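Still Gathering, One Try at a Time

It's January, the heater in my office is ticking away, and I've spent most of the evening doing what I seem to do every evening now, which is collecting examples for Maren. (Maren is the name I gave the learning system, after I got tired of calling it "the model" at dinner.) I do all of it in simulation, driving the arms myself with a pair of hand controllers, and every decent try gets saved for Maren to copy later. 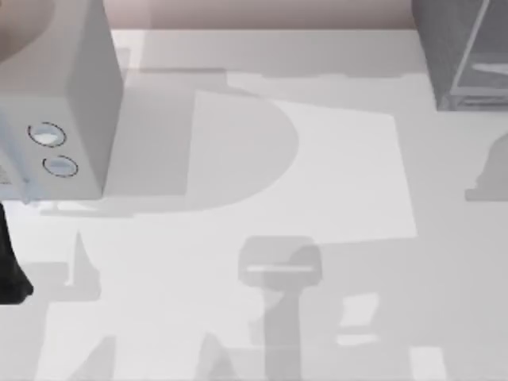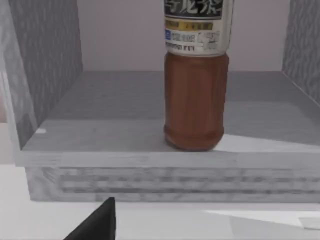

I promised you all a progress report, so: I have 1032 saved tries as of tonight! That sounded like a mountain to me until I talked to Américo Tavares, who has been at this much longer than I have and is very kind about beginners. He asked how many of mine started from the same spot. Well. I went back and looked, and over 100 of them were so alike that I might as well have saved one and gone to bed early.

So now I shuffle things before each try. The objects move a little, the light moves too, and I make myself come in from a different side even when my favorite side is right there waiting. It's slower, and my thumbs are sore, but I think the set is better for it.

The other thing I've changed is what I throw away. I used to delete any try where I fumbled and had to back up, thinking Maren should only see me at my best. Américo keeps his, as long as the recovery is clean, and after training on 13 of those mixed in I'm inclined to side with him. I'd like a lot more of them before I say so too loudly.

Next up I want to redo my folder names, which are a disgrace (there are 3 called "final"), and then get back to the slow reaches, where I always rush the last little bit. If you do this kind of thing too, tell me how long you can go before your hands get sloppy. I'm good for maybe an hour, with tea.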